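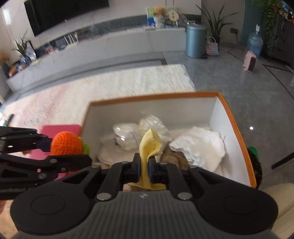
Chapter 4

Cloth on the Bias

When I was learning to sew, my teacher Griet Dekker gave me a square of plain cotton and told me to pull it. I pulled it top to bottom and nothing much happened. I pulled it side to side and got a tiny bit of give. Then she turned it so I was holding two opposite corners, and the whole thing went long and skinny in my hands like a bit of chewing gum. "That's the bias," she said, and went off to make tea.

I've taught this subject for a good while now and I still start the same way, so go and find a scrap before you read any further. A hanky will do. An old pillowcase is even better, if it's one you don't mind cutting up.

You'll remember from the last chapter that woven cloth has two sets of threads. The warp runs the length of the bolt and the weft goes across it, over and under. Pull along either one and you're pulling on the threads themselves, and thread doesn't stretch a great deal. Pull on the diagonal, though, and there's no thread lying in that direction to stop you. The little squares of the weave lean over into diamonds, and the cloth grows one way while it shrinks the other. The true bias sits at 45 degrees to the selvedge, and that's where you get the most stretch.

It's a lovely thing when you want it (think of a skirt that swings, or binding that hugs a curved neckline without a single pucker) and a rotten thing when you don't. My first bias skirt had a beautiful level hem on the night I finished it. I hung it on the back of a door, very pleased with myself, and by morning the sides had dropped so far that it looked like I'd cut it with my eyes shut! These days I let a bias skirt hang for 24 hours before I go anywhere near the hem, and I'd ask you to do the same.

Edges are the other thing to get your head around early. Cut straight across a weave and the outside threads have very little holding them in, so they slide off and you get a fringe. Cut on the bias and every thread end is short and tucked under its neighbours — it frays much less. Pinking shears borrow the same trick. Each little tooth makes a pair of short diagonal cuts, so a long loose thread never gets the chance to work free. They won't save a seam that's going to be washed every week, but for a cushion lining or a test garment they're quick and they do the job.

In this chapter we'll find the true bias on a piece of cloth with no selvedge, cut and join strips for binding, and then sew a curved edge. You'll need a ruler, chalk, sharp scissors and half a metre of light cotton. Press the cotton first, and leave the steam off for now.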